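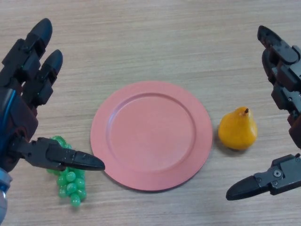 13 August 2018

Glaze tests, bench 2, Esbridge workshop

Opened the kiln at 8. Cone pack looked right: guide cone flat, target cone bent to the shelf, guard cone just starting to lean. Top shelf ran a bit cooler than the bottom again. Need to move the thermocouple before the next firing.

Batch was 13 tiles, all the Bratura white body, bisqued last week. Base recipe the same throughout, only the tin changed. Results:

Tiles 1 to 4: clear, glossy, no crazing so far. Will check again after a week on the shelf.
Tiles 5 to 7: milky at the edges where the glaze pooled. Color okay.
Tile 8: crawled badly on one corner. Probably dust. Redo.
Tiles 9 to 13: opaque white, two pinholes on tile 11. Longer soak at the top might fix it.

Higuchi frit is nearly out. Substituted Grilara for the last two tiles and could see no difference, but two tiles is not much to go on. Do a proper side by side before ordering.

Search notebook Go

Matte pinks are next. The old recipe goes shiny if the kiln cools too fast, so plan to hold the cooling on the way down. Want a flat salmon color with no speckle. Sieve twice, finer mesh the second time. Wide rims will need an even coat, so pour and turn, no brush.
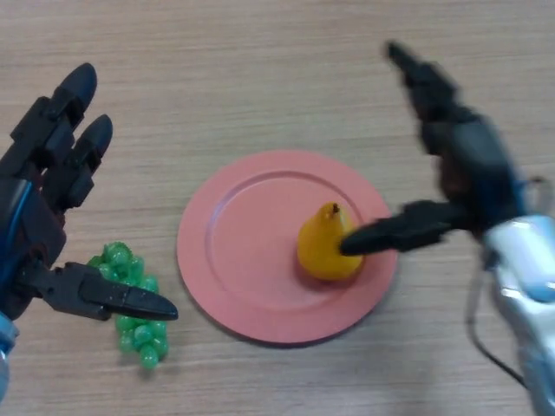
Salmon-pink plate with pear and grapes.

Water in the glaze bucket was low, topped it up and stirred. Specific gravity still to be measured. The scale drifts when the fan is on; switch the fan off before weighing anything under 7 grams.

To do: label the tile backs in iron oxide, marker burned off again. Wash and scrape the bottom shelf. New kiln wash on the half shelf, thin coats. Reserve the small kiln for the slow cool.

2 comments
8 shares
Last updated 13 days ago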